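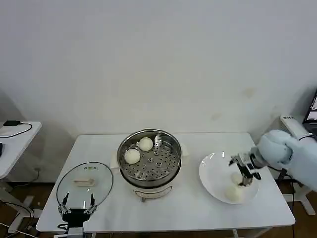
Bun task, Climley table: two in the steamer, two on the plate, left arm on the lid.

Hi all,

Sorry for the slow answer, I was buried in the January batch. Quoting the original so people don't have to dig:

> We're starting to collect demos for a kitchen task at Skallby and I'm trying to work out how many we need before training is worth the bother. Our first 42 were all done by one operator and the policy is hopeless if we move the pot even a little. Do you vary the layout on every episode or do it in blocks? And do you keep the ones where the operator fumbles? We've been throwing them all out and it hurts.

OK, so our setup first. We have the two arms at one white table, electric steamer in the middle, big plate on the right. Left arm handles the lid, right arm handles the buns. Driving both at once is a lot harder than it sounds and I'd give any new operator a full morning of practice before you save anything (I saved mine from day one and regretted it!).

On layout, we do it in blocks, but short ones. Five episodes, then shift the pot, then five more. When we changed things every single time the operators got slow and careful in a way you could see in the data – long pauses over the plate with the gripper open while they made up their minds. Short blocks keep the motion smooth and you still get plenty of spread. We also move the plate on its own, and change where the buns sit in the tray, so the model can't just learn one spot and go there forever.

As for how many, at 39 episodes ours would reach for a bun and close on air. At 85 it was picking properly most of the time, with the pot wherever we liked inside the taped area. The lid took longer. Clear glass with a metal rim is a rotten thing to see from a head camera, and adding the wrist views helped us more than extra episodes did.

Fumbles: please keep them! Or keep the ones where the operator recovers. If a bun slips and gets picked up again, that goes in with a "recovery" tag in Privau, and we sample those a bit more often. We only bin an episode if the arms hit each other or somebody stops halfway. I went back through our old rejects and rescued 55 of them, which was a very happy afternoon.

One more thing – get a second operator in early. The Macedo set was all one person too, and it had picked up their habit of coming at everything from the right.

I can send our tagging sheet if it's any use. What are you using for lids?

Cheers from Climley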